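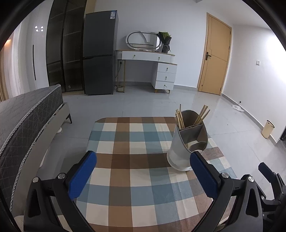
How to set up a small dining table in a bedsit or studio

When you eat, sleep and store your clothes in one room, the table has to do several jobs and still leave you space to walk past it. This guide covers choosing a spot, fitting a cloth, keeping chopsticks and cutlery on the table, and a short cleaning routine. It assumes you already have a small square table and that you rent, so there is no drilling and no painting.

I wrote the first version for people moving into the one-room flats at Ellside. Several readers have asked questions since then, mostly about cloths, so that part is longer now.

What you will need

A tape measure
A square table
A wipeable or washable tablecloth
A divided utensil holder
Four felt pads for the table legs
A roll of masking tape
Washing-up liquid, a soft cloth and a dry tea towel

Step 1: Mark out the floor first

Move the table out of the way and put masking tape on the floor where you think it should go. Then live with the tape for a day. Walk from the bed to the door, open the wardrobe, open the fridge and see where you step on the tape.

Wardrobe doors and fridge doors are the usual trouble. A two-door fridge needs room for you to stand in front of it and bend down to the lower compartment with the door open. If the table is in that space you will end up shuffling it back and forth every time you want milk, and on floor tiles that makes a nasty noise. Open both doors fully and mark how far they reach.

If the only place left is next to the bed, that is fine. The bed then works as a bench for one side of the table and you need fewer chairs. Leave enough of a gap that you can change the sheets without climbing over anything. Check the heights as well. A low bed with an ordinary dining table puts your chin rather near your plate, and you may want a firm cushion.

Step 2: Pad the legs and level the table

Turn the table over on a blanket. Wipe the bottom of each leg with washing-up liquid and water, dry it and leave it for an hour before sticking on the felt pads. Pads put on over dust come off within a week.

Set the table upright on the taped spot and press on each corner in turn. If it rocks, add a second pad to the short leg. Folded card works as well, but it goes flat and has to be replaced. Large tiles are often laid slightly out of level, so a table that was steady in one place may rock in another. Do this check again if you move it, even by a small amount.

Step 3: Choose the cloth

Measure the top both ways. Don't trust the label on the table, as many square tables are a little longer on one side. For a proper hanging cloth, add the drop you want to each side. In a small room I would keep the drop short. A long one catches on your knees and on anyone squeezing past, and beside a bed it gets trapped when you sit down.

The other choice is a fitted cover or a cut mat that finishes near the edge of the table. These are easier to live with. If your table has rounded corners, look for a cover with rounded corners too, or cut your own.

For pattern, checks and plaids are practical. Small marks show less on a check than on a plain cloth, and the lines help you see whether the thing is on straight. Brown, cream and soft blues sit well with grey furniture and pale floors, and they don't shout in a room you also have to sleep in. Plain white looks smart for one meal.

There are three common types of material:

Cotton. Feels nice, washes well, needs ironing and stains quickly. You will want two so that one can be in the wash.

Coated cotton. Wipes clean and lies fairly flat. Do not tumble dry it. Creases from the packet take a few days to drop out.

Plastic or vinyl. Cheapest and easiest to wipe. Some smell strongly when new, so hang it over a door or an airer for a couple of days with the window open. Hot pans will mark it, so always use a stand or a trivet.

The one I use came from a shop in Penry and was sold off the roll, which works out cheaper if you don't mind cutting it yourself.

Step 4: Cut and fit it

Skip this part if your cloth already fits.

Lay the cloth on the table with the right side up and line up one row of the pattern with the edge nearest to where you sit. This is the edge you will look at most. Smooth it towards the far side with your forearm. Weigh down the corners with tins.

Let a new cloth rest like this overnight before cutting. It will have been rolled or folded and it relaxes a bit. Mark the cut on the back with a pencil, using the edge of the table as a guide, and leave a finger's width extra. You can always take more off.

For round corners, find a plate or saucer with a curve close to that of the table and draw round it. Cut slowly with long strokes of the scissors. Short snips leave a jagged edge.

If a coated or plastic cloth slides about, put a thin non-slip liner underneath, the sort sold for kitchen drawers. It doesn't need to cover the whole table. A strip down the middle is enough on mine. I don't recommend double-sided tape on a rented table, or on any table you like.

Step 5: Set up the utensil holder

Keeping the chopsticks and spoons on the table saves a lot of trips in a flat where the kitchen drawer is already full. It also saves the drawer for knives, which shouldn't be loose on a table anyway.

Look for a holder with a divider inside, so that the chopsticks stay apart from the spoons. A slanted opening is useful because you can put the low side towards you and pick things out easily. Weight matters more than looks. Wooden chopsticks are light but long, and a bunch of them all leaning the same way can tip a flimsy plastic pot. Try it before you buy if the shop will let you: put a bundle in one side only and nudge it.

Put the holder towards the back of the table, away from the side where people sit down and get up. Avoid the very corner. If the table is next to the bed, choose the side away from it – duvets have a long reach when they are being shaken out.

Things to get right with the holder:

Check that it has drainage holes or a removable inside. If it has holes, stand it on a saucer or make sure everything is dry before it goes in.

Dry wooden chopsticks fully before putting them away. Lay them on a tea towel after washing, with a gap between them, and leave them until they feel dry right to the tip. Packed into a pot while damp they go musty, and black spots appear at the bottom ends.

Put them in with the eating ends up if the pot is freshly washed and people have clean hands, or down if guests are going to be reaching in. Households differ on this and I have heard both sides argued for longer than the meal took.

Don't fill it. Keep out what you use in a day or two and store the rest in a drawer or a box.

Step 6: Keep the rest of the table clear

In a one-room flat the table fills up with post, chargers and keys. The only cure I have found is to give those things another place within arm's reach, such as a hook by the door or a small tray on top of a cabinet. The holder can stay out all the time. A trivet can too. Everything else goes away after the meal.

Look at the floor as well. Small things roll off a table and end up under the bed, where they stay until you move out. A quick look under the frame when you sweep is worth the bother.

Step 7: Cleaning

After each meal: brush the crumbs into your hand and wipe the cloth with a damp cloth and a drop of washing-up liquid. Wipe again with plain water, then dry. On a glossy floor the crumbs show up under the ceiling light in the evening, so that is the best time to sweep.

Once a week: take everything off, lift the cloth and wipe the table underneath. Moisture gets trapped under plastic and will leave a cloudy patch on a varnished top if you forget for long enough. Wash the utensil holder, divider included, in hot soapy water and leave it upside down to drain.

Once a month: check the felt pads for grit, which scratches, and go through the chopsticks. Throw out any that are split, badly warped or rough at the tips.

Stains on a plastic or coated cloth: try a paste of bicarbonate of soda and water, left on for ten minutes. Turmeric may not shift completely. Do not use scouring pads, as they take the shine off and the dull spot then picks up dirt faster than before.

Questions from readers

Can I use a folding table? Yes, but use a loose cloth, and take the holder off before you fold it. Put the pads on the feet in the same way.

My cloth curls at the corners. Turn it over and leave it under some heavy books overnight. If it still curls, warm the corner from the back with a hairdryer on low and press it flat with your hand.

Is there a smaller holder for one person? A heavy mug does the job.

Bijan Yazdani
Last updated February 8, 2022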